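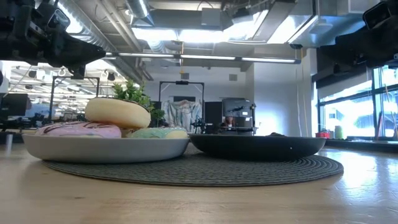
図2 ランチョンマット上に隣り合わせて置いた明色の皿と黒色の皿。明色の皿に玩具のドーナツが重なっている。

3.2 器と模擬食品の構成

本節では、配膳課題に用いた器、敷物および模擬食品(以下、玩具食品)の構成と、その選定の経緯を述べる。前節で整理したとおり、器の明度が盛り付け量の判断に及ぼす影響については、実際の食品を用いた検討と画面上の刺激を用いた検討とのあいだで結果の整合が得られていない。両者の差の一部は、刺激として用いられた食品の形状の不揃い、ならびに器と卓面との境界の見え方が統制されていないことに由来すると考えられる。本研究が玩具食品を採用したのは、同一の品を繰り返し用いることができ、かつ手に取って重ねるという動作を参加者に課すことができるためである。

器は、明度の異なる2種の浅い皿を基本の組とした。一方は灰白色で縁に向かって立ち上がりをもつ艶のない皿であり、他方は黒色で縁の薄い皿である。いずれも背が低く幅の広い形をしており、真横に近い角度から見た場合にも、盛られた品の上部が縁より上に現れる。深さのある鉢を用いた予備段階では、下に置かれた品が器の側面に隠れ、参加者が自らの置いた品の位置を見失う例が認められた。このため本課題では鉢を除外し、皿のみを用いることとした。なお、2枚の皿は外形を完全に揃えたものではない。色のみが異なる同型品の使用も検討したが、家庭の食卓においては形の異なる器が併用されることが多く、生活場面との近さを優先した。この判断に伴う制約は5節で改めて論じる。

皿の下には、同心円状の編み目をもつ暗灰色の円形ランチョンマットを敷いた(図2)。敷物の役割は、皿の配置範囲を参加者に暗黙に示すことと、皿と天板とが直接触れる際の音を抑えることの二つである。敷物の径は2枚の皿を余裕をもって収めるほど大きくはなく、並べ方によっては皿の一部が敷物の外に出る。図2の配置でも、明色の皿は敷物の左端をわずかに越えている。予備調査では、こうしたはみ出しに気づいて皿を引き寄せる参加者と、そのまま盛り付けを始める参加者とがみられた。本課題では皿の位置の修正を禁じず、修正の有無を記録項目に加えた。

敷物の色は、二つの皿のいずれとも完全には一致しないものを選んだ。黒色の皿は敷物との明度差が小さく、輪郭が敷物に沈む傾向がある。これに対し灰白色の皿は、敷物の上では輪郭が強調され、淡い色の天板にかかる部分ではその強調が弱まる。したがって、器の明度の効果を論じるにあたっては、皿と食品との対比に加え、皿と背景との対比を併せて考慮する必要がある。この点は、白色の皿を白布の上に置いた先行の検討ではほとんど扱われていない。

卓には明るい色の木の天板をもつものを用いた。天板には淡い木目があり、表面に光沢がある。光沢面では照明の映り込みが生じ、参加者の視点によっては敷物の脇に青みを帯びた白い反射が現れる。反射を除くために天板全体を布で覆う案もあったが、布の皺が器の安定に影響すること、また布そのものが「整えられた食卓」という印象を強め、盛り付けを慎重にさせる可能性があることから、採用しなかった。反射の位置は試行のあいだ大きく変化しないよう、照明の条件を固定した。

玩具食品の中心となるのはドーナツである。ドーナツを選定した理由は三つある。第一に、上面の色が品ごとに異なっても外形がおおむね共通しており、色の効果と形の効果とを切り分けやすい。第二に、皿に平らに並べることも、積み重ねることも可能であり、盛り付けの方針が配置に表れやすい。第三に、年齢を問わず品名がただちに了解され、課題の説明に要する時間が短い。

図2の灰白色の皿には、桃色の上面に濃色の線状の飾りをもつもの、薄緑色の上面に淡色の粒状の飾りをもつもの、および淡い黄褐色のものが見分けられる。前二者が左右に置かれ、淡い黄褐色のものがその上に傾いて載る配置である。傾いた品は上面の飾りが見えにくくなり、代わりに生地に相当する部分の面積が増す。このような見え方の変化は、玩具食品であっても盛り付けの印象に影響する。Milan Nijsは本研究の予備評価において、上面が見える品の割合を「正面率」と名づけ、盛り付けの丁寧さに関する主観評定との対応を検討することを提案した。本稿ではこの呼称を踏襲する。

正面率の算出にあたっては、飾りの半分以上が参加者の着座位置から確認できる品を「正面」とし、それ以外を「側面」とした。他の品に覆われて飾りの有無を判断できないものは「不明」とし、算出の対象から外した。桃色と薄緑色の品は飾りと生地との色の差が大きく、判定は容易であった。淡い黄褐色の品では、飾りと生地の色が近い場合に判定者間の不一致が生じやすく、濃褐色の帯の見え方を補助的な手がかりとした。判定はSenad Đorđevićを含む2名が独立に行い、不一致の場合は協議によって決定した。

器の背後には、葉の多い植物を置いた。食卓に植物を添えることは盛り付け課題に直接必要な操作ではないが、予備段階の聞き取りにおいて、卓上に皿と玩具食品しかない状態は「検査のようで落ち着かない」との意見が複数寄せられた。葉の緑は、薄緑色のドーナツと色相が比較的近く、視点によっては両者が重なって見える。このため植物は皿の奥に固定し、盛り付けの動作を妨げない範囲にとどめた。植物の有無を条件として操作した補足的な検討については付録に記す。

3.3 手続き

調査はTristensteadの共用施設において実施し、209名の参加を得た。参加者は成人とし、色の見分けに困難があると申告した者についても参加を妨げず、分析において区分した。参加者は着席後、玩具食品に自由に触れる時間を与えられ、続いて「来客に出すつもりで皿に盛ってください」との教示を受けた。用いる皿を指定する条件と、2枚を自由に使い分ける条件とを設け、順序は参加者間で相殺した。

教示の文言は予備段階で複数の案を比較したうえで決定した。「きれいに盛ってください」とした場合、参加者の多くが品を等間隔に並べ、積み重ねがほとんど生じなかった。「おいしそうに」とした場合には、玩具であることを理由に戸惑いを示す者があった。来客という相手を想定させる文言では、平らに並べる者と山形に積む者の双方が現れ、配置の幅が確保された。教示に対する質問には、品数や向きに関する示唆を避け、「普段のとおりで構いません」と応答することで統一した。

盛り付けの終了は参加者の申告によるものとし、制限時間は設けなかった。終了後、参加者は自らの盛り付けについて、量の多さ、整い方および器との調和を評定した。その後、皿の品をすべて下ろし、次の条件に移った。下ろした品は毎回同じ並びに戻し、直前の条件の配置が次の取りやすさに影響しないよう配慮した。

記録は、各条件の終了時点における配置と、途中の置き直しの双方を対象とした。得られた配置の記録は約2000件であり、このうち皿の位置が途中で大きく変わったもの、および品が卓外に落下したものについては分析上の区分を別に設けた。置き直しは、一度皿に接した品が再び持ち上げられた場合と定義した。同一の皿の中で向きのみを変えた場合と、別の皿へ移した場合とは、盛り付けの意図が異なると考えられるため、別個に集計した。

3.4 配置の分類

終了時の配置は、並列型、重積型および混合型の3区分に分類した。並列型は、すべての品が皿面に直接触れているものを指す。重積型は、下段の品の上に少なくとも一つの品が載り、全体として頂点をもつまとまりをなすものとした。混合型には、一部の品のみが重なり、残りが離れて置かれたものを含めた。図2の灰白色の皿にみられるまとまりは、この基準では重積型に該当する。

分類において判断が分かれたのは、上段の品が下段の品と皿の縁の双方に寄りかかる配置であった。縁に立ち上がりのある皿では、品を斜めに立てかけることが容易であり、参加者が意図して傾けたのか、載せた後に滑って傾いたのかを終了時の配置のみから区別することは難しい。本研究では意図の推定を行わず、支持の関係のみに基づいて分類した。黒色の皿についても同じ基準を適用したが、濃褐色の品を盛った場合には品の下端と皿面との境が判別しにくく、必要に応じて参加者の着座位置とは異なる方向からの観察を併用した。

器の使い分けに関しては、2枚の皿に盛られた品の差と、各皿の配置型の組み合わせを指標とした。一方の皿に品を集め、他方をほとんど使わない参加者もあり、その場合に使われなかった皿を「取り皿」と呼ぶ者がいたことは、自由記述の分析に際して留意を要する。取り皿としての言及は、評定値には表れない器の役割の割り当てを示すものであり、4.3節において配置型との関係を検討する。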